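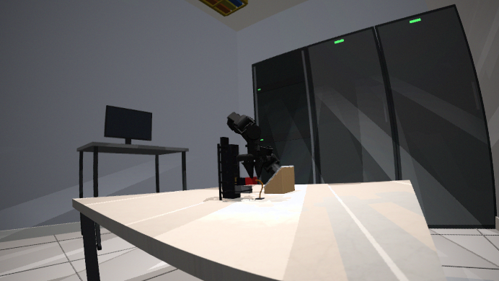

Robot arm at the table, computer render

August 27, 2022

I have played poker online for many years, always for small money, and in March I decided to try my first live tournament. It was in Zelutdale, in the card room above the Magalhães restaurant. The buy-in was more than I normally spend in a month of playing at home, so I saved for it and told my wife the true price only when I was already registered.

My friend Ermelinda Pacheco came with me. She has played live since she was a student and she gave me one piece of advice in the train: look at your cards only when it is your turn. At home I never had to think of this. At the table I forgot it in the first hand, and a man in seat three folded before I did anything. I suppose my face had already told him the story.

The beginning went slowly. Online I see many hands in one hour, and live it is very few, so I became impatient and played cards which I know are bad. Queen and nine, not even suited, from early position! I lost a quarter of my chips with that hand. After the break I had 3478 in chips on my paper, but this was my wrong addition, and when the dealer exchanged the small ones I learned that I had less.
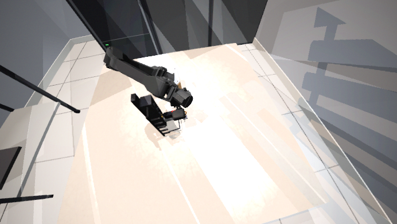
Then I had some luck. I got two jacks, raised, and Rawiri Harawira called from the big blind. He was the strongest player at our table and he was very friendly, which made me more nervous. The flop was jack, six, two. I checked, because I was afraid to scare him away, and he checked also. On the turn he bet, I called. On the river he put in everything and I needed a long time to say one small word. He had two sixes. He shook my hand and went to order soup.

I finished in place 17. The prizes started much higher, so I took home nothing, only the card protector that Ermelinda bought me at the desk. She went out before me and waited two hours without complaining, reading a magazine about boats.

Since then I have written down every live hand I can remember in a notebook. It is surprising how many I remember wrong. I compare with Ermelinda and she says the turn card was a heart, I say it was a club, and we cannot finish the discussion.

The next tournament I want to play is in Gernov. The blinds go up more slowly there and the tables have eight players, so I hope to have more time for folding queen and nine.

1218 views | 3 comments | Share this post

This blog uses cookies to remember your settings. By continuing to read you accept them. OK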